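3.2 Study dwellings and measurement procedure

The field portion of the study was carried out in occupied apartments in the Windeck district, where most of the housing stock consists of mid-rise concrete blocks with floating screed floors. Apartments were recruited through building notices. A total of 37 households agreed to take part, and 11 of these were later excluded, either for incomplete records or for renovation work on the floor above during the measurement period.

Living rooms were chosen as the test rooms in all cases. Earlier work by Ramasamy and Kurian measured bedrooms only, on the grounds that complaints about neighbor noise tend to cluster at night. Our interest was in daytime and evening exposure, and in the effect of soft furnishings on both the sound produced in a room and the sound received in the room below. The living room is where floor coverings vary most between households and where they are most often replaced.

Floor coverings were grouped into four classes: bare hard floor, small rugs covering less than a quarter of the open floor, large area rugs, and wall-to-wall carpet. The third class proved the most difficult to treat consistently. Large area rugs differ in pile height, backing and underlay, and their position relative to heavy furniture affects how much of the walking path they cover. Pattern and color were recorded for identification but do not enter the analysis. Figure 4 shows a living room with a large area rug. 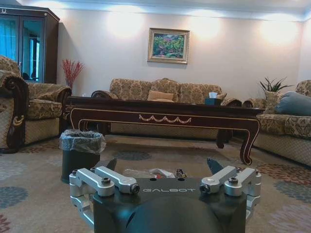
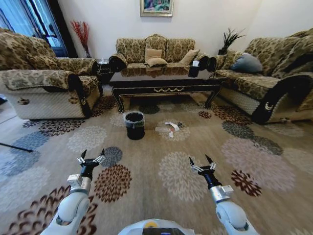 Figure 4. Living room, two views. The lower view shows the patterned area rug.

Impact sound was generated with a standard tapping machine placed at four positions per room, two on the covering and two on exposed floor where exposed floor was available. In rooms with wall-to-wall carpet all four positions were on carpet. Each position was held for 30 seconds after the machine had reached steady operation. Levels in the receiving room were recorded in third-octave bands, and background noise was measured before and after each series. Bands in which the signal did not exceed the background by at least 6 dB were dropped.

Reverberation time was measured separately in the source and receiving rooms using the interrupted noise method. Curtains were left as found. We did not ask residents to move furniture, apart from light chairs standing directly on a tapping position. This choice makes the rooms less comparable with laboratory conditions – the Melik test floor, for instance, is fully bare – but it keeps the results closer to what residents hear.

Rug thickness was measured at three points with a flat-plate gauge under light load, and the mean was used. Where an underlay was present, rug and underlay were measured together and then separately. Surface mass was estimated from a manufacturer's label when one was attached, and otherwise left blank. The blank cases were not filled in by imputation. Cunha's compression index was calculated for all rugs with complete thickness readings.

Residents also filled in a short questionnaire on the age of the floor covering, cleaning habits, and annoyance from noise in adjoining apartments. Annoyance was scored on an 11-point scale. The questionnaire was tested in September with a separate group of residents, after which two items were reworded. Answers were coded by A. Raju and checked by M. Valcárcel, with differences settled by discussion.

After exclusions, the data set held 232 valid spectra. The number per dwelling is uneven – some receiving rooms could be entered only once – and dwelling was therefore included as a random effect in all models described in Section 3.3. Frequencies below 100 Hz are reported but not interpreted, as room volumes were too small for a diffuse field to be assumed in that range.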